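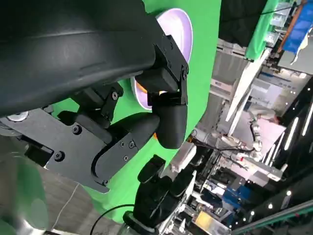
打印本文 | 用电子邮件发送

我家洗碗这件事，吵了很多年。我做饭，他洗碗，听着很公平吧？可是他洗碗的意思是把碗放进水池，倒上水，然后"泡一泡"。泡到第二天早上，我要烧水煮蛋，只好自己动手捞。所以每次看到有人说"家务机器人马上就来了"，我都是第一个点进去的，评论区吵架我也从头看到尾。

这回干脆认认真真写一篇。起因是上星期五晚上跟 Emiko Mizuno 吃饭，她在一家叫 Juletora 的小公司做机械手的抓取测试，说白了就是成天让机器拿东西、放东西、再拿起来。我问她最难拿的是什么，满心以为她会说鸡蛋啊、玻璃杯啊这种，结果她想都没想：碗。

碗？！我家三岁的侄女都会拿碗。

她说你先别急，你现在拿一个给我看看。我就把面前的饭碗端起来了。她让我放下，再拿，慢一点。拿了好几回，隔壁桌开始看我们，我才发现自己根本说不清手是怎么动的。有时候是四个手指托在碗底，拇指扣着碗沿；碗要是空的，我直接捏住边就拎走了；碗要是倒扣着，我会先用指甲抠一下边，让它翘起来一点，再把手指伸进去。这些全是手自己决定的，脑子完全没参与。

换成只有两根手指的夹爪，麻烦就来了。碗是圆的，外壁是斜的，从两边往中间夹，越使劲它越往上或者往下滑。那就夹碗沿呗，一根手指在里头，一根在外头。可以，但是碗的重心就跑到一边去了，一提起来整个碗就歪，像人拎着耳朵走路似的。空碗歪一点没关系，里面要是还剩半口汤呢？Emiko 说他们刚开始测的时候，地上永远是湿的（用的是清水，谢天谢地）。

还有一个我完全没想到的：手会挡住眼睛。很多机器把摄像头装在手腕附近，离得近，看得清楚，听着很合理。可是真到要捏住碗沿的那一下，自己的手指头正好挡在前面，最关键的那一小块反而看不全。我们人也会挡住自己啊，但是我们指尖有感觉，碰到了就知道碰到了，闭着眼睛也能把碗放进柜子里。我关灯以后摸黑找水杯就是这样找的，虽然偶尔也碰倒。机器的指尖当然也可以装传感器，只是又多一样要接线、要校准、会坏的东西。

再说白碗。我一直爱买白瓷碗，配什么菜都好看嘛。Emiko 听了直叹气，说白色又反光的弧面，摄像头有时候分不清边到底在哪儿，灯一换颜色，碗也跟着换颜色。她劝我将来要是真打算请机器人洗碗，买碗的时候挑带一圈花边的。我说那我婆婆送的那套大红牡丹终于有用武之地了，她笑得筷子都掉了。

第二天我跟 Tyson McKinnon 说起这事（他在 Wulter 的仓库管打包线，是我们老邻居了，什么新设备都见过），他的态度比我冷静得多。他说车间和厨房根本没法放在一起聊。他们线上的机械臂一个班下来搬箱子搬得又快又稳，可那是因为箱子都是一个样子，从同一个方向来，灯一直亮着，地上画了线，人不许进去。有一回换了供应商，纸箱表面多了一层亮膜，吸盘就开始吸不牢，停线查了一个上午。

"你家厨房哪天跟前一天是一样的？"他问我。

我想了一下昨天的厨房：台面上有一袋拆开的面粉，一把不知道谁拿出来的剪刀，水池里泡着（对，又泡着）一口锅，锅里套着两个碗，碗里塞着勺子。行吧，你赢了。

不过我也不想只泼冷水。去年十一月我在网上看过一段 Drelley 的演示，机器人收拾饭桌，把盘子和杯子一样样放进洗碗机。我看得那叫一个激动，马上转给我先生，配文是"你的岗位危险了"。他回了我一句：你看右上角。右上角有一行小小的字，写着播放速度乘以 14。我当时就泄气了。视频里看着利利索索的一下，按原速放，大概够我把碗洗完、擦干、再去阳台把衣服收了。

后来我拿这个去问 Emiko，本来是想让她跟我一起吐槽的，她倒是替同行说了几句话。她说肯把倍速写出来的都算老实人，而且慢本身没那么要紧。你晚上睡觉，它在厨房里慢慢磨蹭，磨蹭到天亮能弄完，你在乎它花了多久吗？我一听，对啊，我不在乎！我先生也很慢，我在乎的是他弄到一半去看球了。

要紧的是出错以后怎么办。她说他们有一阵子每天让机器反复做同一个动作：从台面上拿碗，挪到旁边，松手。60 次里头有 2 次没拿住，她觉得成绩挺漂亮的，我一开始也觉得漂亮。然后我算了算我家的碗……我们家一天三顿饭，加上水果碗、宵夜碗、我先生半夜偷吃泡面的碗，照这个掉法，那套牡丹撑不过一个月。而且人掉了碗，知道先喊一声"别过来"，再去拿扫把，拖鞋穿好，碎片拿报纸包起来。机器掉了碗，它知道自己掉了吗？她说现在好一些的会停下来，差一些的会捏着一团空气，很认真地放到指定的位置上。

说到这个我真的笑了很久，那不就是我早上没喝咖啡之前的样子吗。

我还问了她，为什么不干脆做一只像人手一样的手，五个手指头那种，不就什么都能拿了？她说有人在做，也确实灵活，可是关节多，每个关节都得有东西去带动它、有程序去管它，贵，还娇气。两根手指的胜在皮实，螺丝松了拧紧就行，指尖磨坏了换一个。眼下到底哪条路走得通，她自己也没有定论，问他们公司不同的人，答案都不一样。我觉得她心里是偏向两根手指的，毕竟天天跟它待在一起，多少有点感情。

那现在到底有什么家务是机器能干的？我就按自己家的情况说说，不代表别人。

扫地，能干，我家那台已经干了好几年了，除了会把袜子吞进去。洗衣服，早就能干了，可是把衣服从机器里掏出来、抖开、晾上去，还是我。叠衣服，我看过不少视频，毛巾叠得挺好，一换成带帽子的卫衣就开始犹豫。洗碗也是同一个道理，洗碗机洗得比我干净，卡住我们的一直是前后那两步，把碗从桌上弄进去，再从里面拿出来归位。想想挺有意思的，最累人的搓搓洗洗早就交出去了，剩下来的全是"拿"和"放"。偏偏就是这个"拿"和"放"，我侄女会，机器还在学。

我先生看完我的草稿，提了一个意见，说既然带花边的碗好拿，那以后厨房是不是应该照着机器的习惯来改？碗架间隔大一点，碗全买一个尺寸，灯固定开着，水池里不许套着放。我说可以啊，前面几条先不提，"水池里不许套着放"这条你今天晚上就可以开始执行。他就去看球了。

Tyson 倒是挺赞成改厨房的，他说他们仓库当年也是这么过来的，先把货架和箱子弄规矩，机器才进得来。但是我心里有点抵触。我家的碗大大小小，有外婆留下来的，有旅行背回来的，有一只还缺了个小口舍不得扔。为了让机器好拿，全换成一个样？我暂时舍不得。等它什么时候能把外婆那只缺口碗稳稳当当放回柜子最上层，我再掏钱。

对了，Emiko 答应过阵子带我去他们那边看一次，让我自己带碗去试。我打算带三只：一只白瓷的，一只大红牡丹，还有我侄女那只底下带吸盘的塑料碗。最后那只我特别想看，我自己从桌上拔都要拔半天，不知道它会怎么办。大家要是还想看它拿什么别的东西，留言告诉我，太大的就算了，我是坐公交去的。

打印本文 | 用电子邮件发送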